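Kurnham compartment box, smoke grey
Reviewed by Cengiz Karakaya
13 January 2019

Bought to replace a drawer of tobacco tins holding screws, washers and small fittings. The Kurnham is the plain model in the range, with a hinged lid and no carrying handle. Mine came from Jirkley and has been in use since April.

The plastic is tinted but see-through, so the contents can be checked with the lid shut. Under a weak lamp the tint is a nuisance: brass and zinc look much the same through it, and I have opened the box more than once to be sure. A clear version would suit me better. Jirkley did not list one.

The lid folds right back and lies flat on the bench behind the tray. This doubles the depth of bench needed but keeps the lid from dropping on the fingers. I sort over a sheet of white paper, as anything that misses its cell is then easy to find. 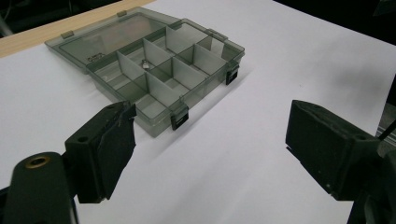

Cells are laid out in two rows. The dividers stand nearly as tall as the tray walls, and this matters more than the number of cells. In my older Stenderau box the dividers stopped well short, and M3 washers crept over the top whenever it was carried on its side. With the Kurnham I put 50 washers in one cell, left the next one empty, closed the lid and turned the box over 11 times. Five had crossed. Acceptable for storage on a shelf, less so for a van.

Two black snap latches hold the front. Both were stiff for the first few weeks and needed a thumbnail under the lip. They have since eased and still close with a definite click. I would expect the latches to fail before the hinge does.

Filled with mixed steel fixings, the box weighed 325 g more than when empty and the base did not bow noticeably when lifted from one end.

For: flat-opening lid, tall dividers, firm latches.
Against: tint too dark, no label strip.

Recommended for light fixings kept at the bench.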